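The Ferry to Nundasano

Maiara Figueiredo missed the early ferry by the length of the ticket line.

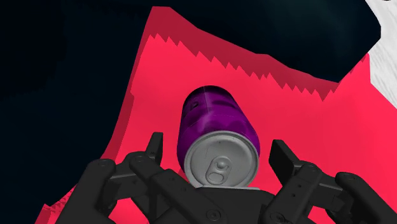
She watched it pull away from the Vumard landing with its lights still on, then went back inside and sat down on the bench by the radiator. The next boat was at noon. She had her mother's sewing machine in a hard case between her feet, and a folder with the papers for the house.

The man in the ticket window had gray hair and a sweater with a hole at the elbow. He had sold her the ticket without saying it was for the later boat.

"You could have told me," she said.

"You could have read it," he said. He didn't say it in a mean way. After a minute he came around with a cup of coffee and put it on the bench next to her.

The house in Nundasano had belonged to her uncle. He had bought it when he was 49 and lived in it until April, when he fell on the back steps. Maiara had been there twice as a child. She remembered a stove that smoked, and a dog that slept in the bathtub. The lawyer, a Mr. Fontes, had written to say that the house was hers and that there was a buyer if she wanted one. The letter was two pages long and most of it was about the roof.

She had not told her brother about the buyer. He would have said to take the money, and then he would have asked how much.

"Is that an accordion?" the ticket man asked.

"Sewing machine."

"You're moving over there?"

"No. I'm signing something."

He looked at the case and went back to his window.

It was true that she didn't need the machine to sign something. She had put it in the car that morning before she had put in her coat. When she got to the landing and found out the car ferry wasn't running until Monday, she could have left it in the trunk. She had carried it down the ramp instead, changing hands every few steps.

Around ten a woman came in with two boys and a crate of hens. The boys wanted to let one out. The woman said no, and then she went to buy the tickets, and they let one out. It walked under the benches and stood on Maiara's shoe. The younger boy got down on his stomach to reach it.

"She likes you," he said.

"She's standing on me."

"That's how she does it."

The woman came back and put the hen in the crate without a word. Then she sat down across from Maiara and took a good look at her.

"You're a Figueiredo," she said. "You've got the forehead."

"He was my uncle."

"He fixed my gate. I owed him 57 for it and he wouldn't take it. Then I brought him 100 in an envelope at Christmas and he wouldn't take that either." She shook her head. "I'm two doors up. The green one, if they ever finish painting it."

Maiara asked if the stove still smoked.

"Everything smokes over there. You open the window." The woman took out a bag of bread and gave each boy a piece, and then she held one out to Maiara. "Somebody from Kaltidon was by to look at the place. Measured the yard with a wheel. He told my husband they'd put up to six cabins on it."

"Cabins?"

"For summer people."

Maiara ate the bread. It had caraway in it. The letter had said a buyer and had not said cabins, and she wondered if Mr. Fontes had thought it didn't matter or had thought that it did. She took the folder out and read the two pages again. The roof needed work on the north side. The chimney was sound. The well had been tested and was good.

The noon boat came in late. The ticket man walked out to catch the rope, and when it was tied he came back and picked up the sewing machine before she could get to it.

"Heavy," he said.

"It was my mother's."

He carried it up the gangway and set it down inside, away from the door, where the spray wouldn't get it. The hens went next to it. The boys ran to the front.

"When's the last one back?" Maiara asked him.

"Five. Then nothing until tomorrow."

"And if I miss it?"

"Then you miss it," he said. "There's another one at eight."

She stood at the rail while they backed out. The water was brown near the landing and then green. She could see the far side already, low and long, with a few roofs - one of them was his, but she couldn't have said which. She buttoned her coat to the top. Behind her the woman was telling the boys to leave the latch alone.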